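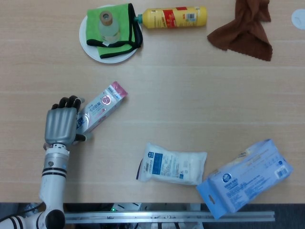

Pink and white box on the tilt, with the green cloth and its little bottle up on the plate.

The Bathroom Cupboard Comes to the Table

Every May we turn out the bathroom cupboard at Flarnent, and every May I forget how much I enjoy it. The cupboard is 30 centimetres deep and has two shelves, and the back of the lower one hasn't seen daylight for as long as I've lived in the house. Things go in there and are never heard of again! So out it all comes, a bit at a time, onto the big pale table, where the light is good and you can walk round and look at everything properly.

I've always loved small packaging. My sister Hiba Rawashdeh collects stamps and I suppose this is my version, except that mine gets used up and squeezed flat. When you see a thing every morning with your eyes half shut you stop noticing it, and then you put it on a plain wooden top next to something bright green and it looks wonderful. Pink was the big winner of this year's sort-out. I had no idea we owned so much of it.

A few words about the box. It's long and slender, with a round pink and red emblem in the middle, a pink end, and Chinese lettering in blue and red. I could happily keep it for pencils. Hoi-yan Chow, who has the room above mine, does most of our bathroom shopping at Trịnh, the grocer's by the bus station, and she chooses by what she likes the look of on the shelf. I've stopped arguing with that as a method. Her eye is much better than mine, and the one time I was sent instead I came home with a plain grey soap that made everybody sad.

The plate was Paora's idea. He puts a plate under anything with a cap, ever since the business with the hair oil and the landing carpet, and now it's simply how we do things. A folded cloth goes on top and then whatever bottle looks least steady. I tease him about it, but I have to say it makes a lovely centrepiece – white, then that fierce green with the black edging, then a bit of clear glass. If you put it in a shop window I'd go in. 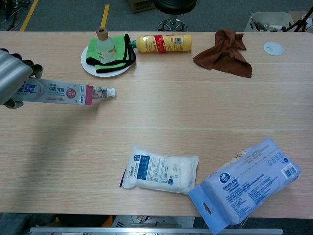
Toothpaste, big blue characters first. The plate is still holding court at the top of the table.

I do like a tube held out level, where you can read all the print along it. On this one the small dark text in the middle says 专研抗敏, which Hoi-yan tells me is to do with sensitive teeth, and beside it there's a red badge with a white 2. Then comes a magenta band near the nozzle with a tiny photographic picture on it, and a good plain white screw cap. Pale pink and lavender are not colours I'd have thought of for toothpaste but I'm completely won over.

The yellow bottle deserves a mention as well. Lying on its side with its nozzle up against the green cloth, it looks like something out of a child's paintbox. And I'm fond of the brown cloth bunched up beyond it, with that neat little edge like the ones my nan used to cut with her pinking shears. It never folds nicely, so we've given up folding it.

Down at the front are the soft packets, the hardest things of all to store. A box will stand up and a tube will lie down, but a puffy packet does just as it pleases, and a big one like the light blue one wants a whole shelf to itself. Flynn Ruawai next door swears by standing them on end in an old letter rack. I tried it for a week and they slid out like fish. If anybody has a better way, do write and tell me, I'd love to hear it!

How it all goes back: flat things on the top shelf, tall things below, cloths rolled up at the side. Caps are checked as they go in, and anything with a barcode has it turned to the wall (my own fussiness, and the others put up with it). Allow 30 minutes if you're on your own. With company and a pot of tea it takes most of the afternoon, and I'd recommend doing it that way.

Thank you to Hoi-yan for the translations and to Paora for the loan of the good white plate. The kitchen drawers are next, starting with the one that sticks. I've already found a melon baller in there and we're all very excited.

Shona Tawhiri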